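Ticket 684: Left follower lags leader during plate-in-rack demos
Project: Vukton dish loading
Station: Sulleo, bay 4
Opened by: Rostyslav Shevchuk
Assigned to: Yevhen Hordiienko
Status: Closed, one follow-up open
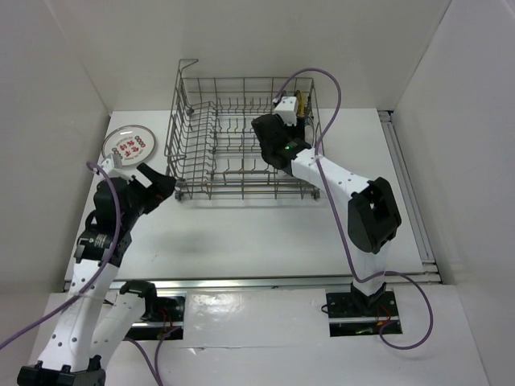

Reported problem

When I teleoperate the plate task, the left arm trails my hand by a noticeable amount and then catches up in one jump. The right arm follows fine. It happens mostly on the reach across toward the rack, when the left elbow is opening up. On slow moves I can work around it. At normal speed the plate hits a tine before I can correct.

Task is the usual one: left arm picks the plate, right arm steadies the rack, plate goes into a slot, both arms go home. I got through part of the October set before stopping. Please tell me if the episodes I already saved are usable.

Restarted the teleop program twice. Power cycled the leader arms once. No change.

Rostyslav

9:40 Yevhen

Looked at the saved logs first. Commanded and measured joint positions for the right arm sit on top of each other. On the left, the elbow joint falls behind by as much as 179 ms and the other joints are normal. If the whole arm was late I would blame the bus or the host. One joint late points at that joint or its settings.

Rostyslav, can you run the left arm by itself with no plate, same reach, and save it?

10:05 Rostyslav

Done. Still there with nothing in the gripper. Slightly less jump at the end.

10:20 Yevhen

Thanks. So it is not the load. Things checked since then:

Leader side elbow encoder: reads smooth through the full range, no dropouts.
Left follower elbow, power off, moved by hand: no rough spot, no play that I can feel.
Gripper cable: enough slack at full reach, not pulling on the arm.
Bus errors: zero on both sides.
Host CPU load during a demo: low.

Swapped the leader arms in software so the right leader drives the left follower. The lag stayed with the left follower. Leader is ruled out.

11:15 Yevhen

Found it. The left elbow has a velocity limit in its config file that does not match the right elbow. The right one is set to 1075 and the left one is still on the default from the Safavi setup script, which is a good deal lower. The joint runs at its limit on the fast part of the reach and catches up when you slow down. That fits the jump.

The script writes defaults to any joint that gets re-registered. The left elbow was re-registered when its motor ID was fixed, and the limit was not put back afterward.

11:30 Yevhen

Set the left elbow to 1075 and restarted the follower service. Please repeat the solo reach first, then the full task with a plate. Keep a hand near the stop button on the first few, the arm will feel quicker than what you got used to.

1:10 Rostyslav

Solo reach is good. Full task with plate also good, left now feels the same as right. I overshot the rack on the first try from habit. No catch-up jump in any of the runs after that.

What about the old episodes?

1:45 Yevhen

Went through them. My suggestion:

Slow episodes where the elbow never reached the limit: keep.
Episodes with the lag: take out of the training set. We train on leader positions as the action, so in those the action says one thing and the arm did another. The policy would learn to lead the target.
Episodes where the plate hit a tine and you backed off and tried again: also out for now, even if the plate ended up in the slot.

I wrote a filter that flags any episode with left elbow error over the threshold. It is in the Voston tools folder, with a note at the top on how to run it. It only marks files and does not delete anything.

2:30 Rostyslav

Ran the filter, spot checked some flagged and unflagged ones, agree with the result. I will record replacements with the same start positions for plate and rack.

Resolution

Cause: wrong velocity limit on left follower elbow after motor ID change.
Fix: limit restored to match the right elbow.
Data: lagging episodes flagged and excluded, replacements to be recorded.

Follow-up (open, Yevhen): have the startup check compare left and right joint limits and refuse to start teleop if they differ. Until that is in, compare the two config files by hand after any motor is re-registered.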